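Ticket 758 – Shirt-fold policy: claimed gain from "taut hem" demos doesn't hold up
Project: Nollisex / cloth handling
Status: Reopened
Priority: Medium
Reporter: Lakmal Rathnayake
Component: demo collection, eval

Summary
The Brenley write-up says that training on demos where both grippers pull the hem tight before the fold gives a better policy than training on ordinary folds. I was asked to sign off on it. I'm not ready to, and I'd like this kept open until the comparison is rerun.

What was claimed
252 demos, all hand-held grippers, T-shirts only, bed surface only. Half were collected with the "stretch first" instruction and half without. The stretch-first policy finished more folds on the arm. Fine as far as it goes.

Steps so far
1. Pulled the demo set and went through the opening seconds of each. Starting states are all over the place. Some shirts begin crumpled, some are close to flat already, and the flat ones sit mostly in the stretch-first half.

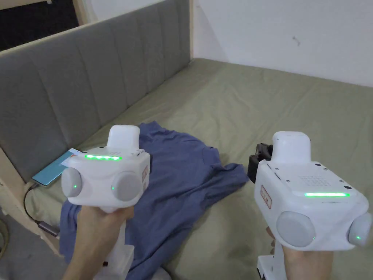
2. Asked Hadodis how the starting state was chosen. Answer: it wasn't, the operator dropped the shirt and started when ready. So we have two things changing at once and the write-up credits only one of them.

3. Checked the success label. "Folded" was judged by eye from the last view of the shirt. Thái relabelled a batch without knowing which half each came from and disagreed with the original label on 7 of them. Not a disaster, but the gap we're arguing over isn't large either.

4. Looked at the stretch itself. The idea is that a tight hem gives the policy a clean straight edge to work from. I can believe that for the hem. I'm less convinced about the rest of the garment, where a sleeve or a crease can stay wherever it likes while the bottom edge looks tidy.

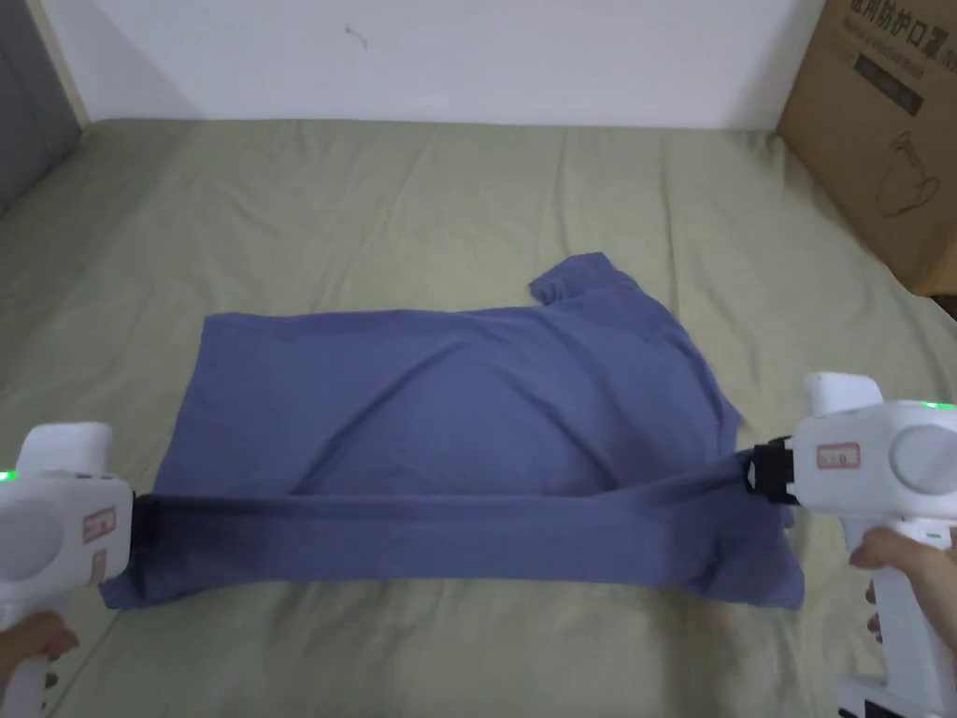
Hem held between the two grippers, partly folded shirt, creases still in the body.

5. Retrained on a subset matched for starting state, by my judgement. Some 7 points of the original gain went away. What's left is inside the spread I get from changing the seed.

Workaround
None needed, nothing is broken. Please don't quote the headline number in the January summary.

Needed to close
- Fixed starting states, same list for both instructions
- Labels done blind by two people
- At least three seeds per condition

Comment, 4:40 pm
Hadodis says the stretch-first demos "feel cleaner" to collect. Probably true. I'd want that as a separate note, with collection times attached, and kept out of the results section.

Comment, 5:15 pm
Thái has the list of starting states half written. Leaving this assigned to me.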